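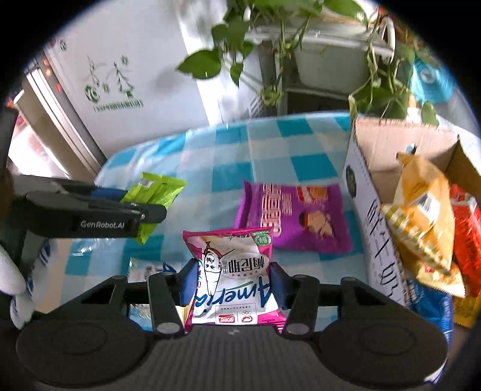
Snack bags on the checked tablecloth, with the open box on the right. One bag is between the gripper fingers.

Can a machine already sort shopping at home?

Posted by Katalin Fodor, 13/07/2021

I run a small tea room in Ovthorpe and each week I put snack bags from the table into boxes, by kind. It is dull work and my wrists are not good. I have read that robots can now pick up soft packets. Is it true for a normal person with a normal budget, or must I wait? I would also like to know if the bags get crushed.

Miyuki Hirose
I packed orders for 4 years at Ngcobo, so I can tell you only what I have seen there. Picking up one bag which stands upright, with free space near it, is the easy part. A flat bag is harder, as the fingers must find an edge. The worst is a box where bags lean on each other – the machine we tried took two together, or it pushed the box away. Crushing was rare, but crisps did suffer. We kept it for six months and then went back to hands. For your quantity I would wait. A low trolley next to the table helped my wrists more.

Benedek Szűcs
no, too expensive. ask your nephew

Maj-Britt Ekström
I agree with Miyuki in most points, but I am a little more hopeful. My brother's shop in Vindedberg has an arm that fills boxes, and it does well when all bags are of the same size. With mixed sizes he must stand beside it. Please ask any seller to show it with your own bags, and in your own box.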